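# El equipo Trultar abre su módulo de recogida de ropa con 1,252 demostraciones grabadas

Salidia, noviembre. El equipo estudiantil Trultar, del programa técnico de automatización de Salidia, ha cerrado la primera fase de su proyecto de manipulación de textiles para la liga escolar Karaca. El trabajo consiste en programar un robot de dos brazos, con pinzas de dos dedos paralelos, para que traslade prendas entre un cesto y una superficie tapizada de poca altura.

La fase cerrada comprende 1,252 demostraciones teleoperadas. Tras la revisión se conservaron 1,012; el resto se descartó por desincronización entre las cámaras o por errores en el registro de la apertura de las pinzas. El reglamento de Karaca admite un máximo de 3,000 demostraciones por equipo y exige que todas se graben con la misma configuración mecánica.

El montaje utiliza una cámara en la cabeza y cámaras pequeñas a la altura de las muñecas. La primera sirve para localizar el cesto y el puf gris situado junto a la pared; las segundas aportan la vista cercana durante la aproximación y el cierre de los dedos.

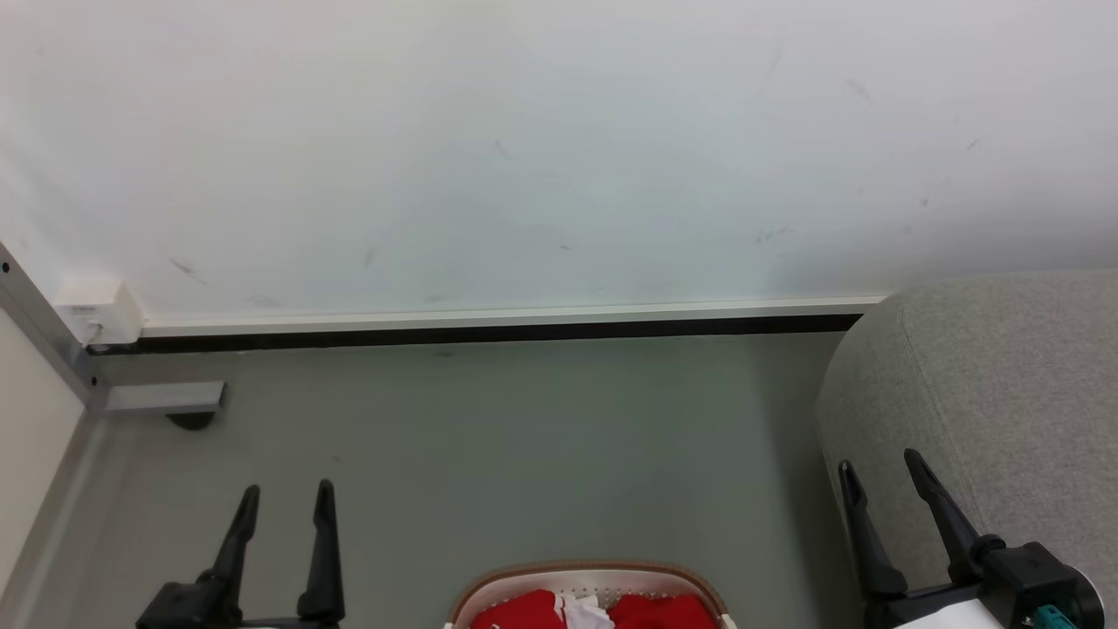 El principal problema técnico de la fase fue la estimación del punto de agarre. Un tejido amontonado no ofrece una geometría estable, y el modelo inicial tendía a cerrar los dedos sobre el borde del recipiente. El equipo modificó la etapa de segmentación para separar el borde del contenido y limitó la velocidad de descenso en los últimos centímetros. También se añadió una comprobación de apertura posterior al cierre: si los dedos llegan al tope sin material entre ellos, el brazo se retira y repite la aproximación desde otro ángulo.

La segunda modificación afecta a la calibración. Las cámaras de muñeca se recalibran ahora al inicio de cada sesión, a las 16:00, con un patrón impreso. El procedimiento anterior, una única calibración semanal, acumulaba un error de posición que resultaba visible al comparar las trayectorias de ambos brazos.

El código de control se ejecuta sobre Cluvamex, el entorno de simulación y registro que emplean los grupos de segundo curso. La política se entrena primero con las demostraciones revisadas y se prueba en simulación antes de pasar al robot – un requisito interno del taller, no de la liga. 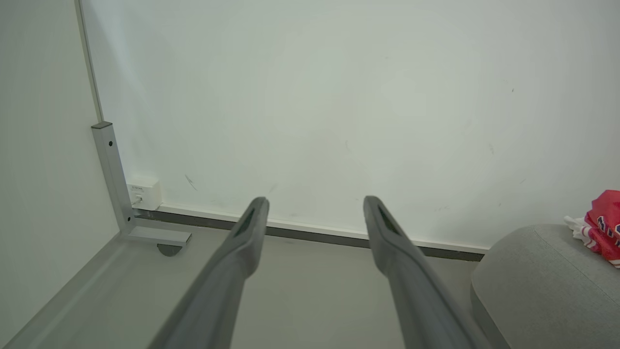
*Pinza abierta vista desde la cámara de muñeca, con el puf y una prenda roja y blanca a la derecha.*

En la próxima fase se grabarán más de 200 demostraciones adicionales, dedicadas a prendas parcialmente superpuestas. Es el caso con peor resultado en las pruebas internas: el sistema identifica dos tejidos de color distinto, pero con frecuencia los levanta juntos. El equipo evalúa dos opciones, una sacudida breve después del agarre o el uso del segundo brazo para sujetar la prenda inferior. La segunda exige coordinar ambas trayectorias y aumenta el tiempo de ciclo, que en Karaca puntúa por separado.

La ronda clasificatoria se celebrará en el pabellón de talleres de Salidia. Cada equipo dispondrá de tres intentos y deberá entregar previamente los registros completos y la memoria técnica. El plazo para solicitar cambios de hardware ya ha concluido.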